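Olteanu round tubs with green lids, set of 14 – quick review

Bought these in November for the craft drawer, mostly to stop little bits rolling off the table.
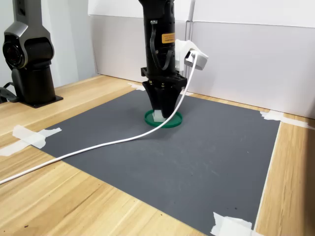 Had them a few months now so a fair go. The lids are the best part. Flat, shallow, proper raised rim all the way round, so turned over they make a decent little tray. I use them that way more than I use them as lids tbh. Small blocks, beads, screws, the odd button, all stay put unless you really knock the table.

Green is a good strong green. Easy to find on a messy mat. Wish there was a second colour though, for sorting.

Tubs themselves – fine. A bit thin. One split down the side in the first week, Indeck sent another without any fuss, came on the Monday. Fit is tight on most of them and a bit slack on two, so I wouldnt trust them with anything runny.

Washing up: hand wash only. Put one lid through the dishwasher by mistake and it went slightly wavy, still sits ok on a mat but rocks on bare wood.

Compared with the Clakon ones I had before – those stack better and feel tougher, but the lids are domed so no use as a tray. Depends what your after. Afshin Najafi left a review further down saying the rim is too low for rice grains and I'd agree, anything that small does hop out.

Price went up since I ordered, wouldn't pay much more than I did. Four stars. Lose one for the split tub and the slack lids. Would buy just the lids if they sold them seperately.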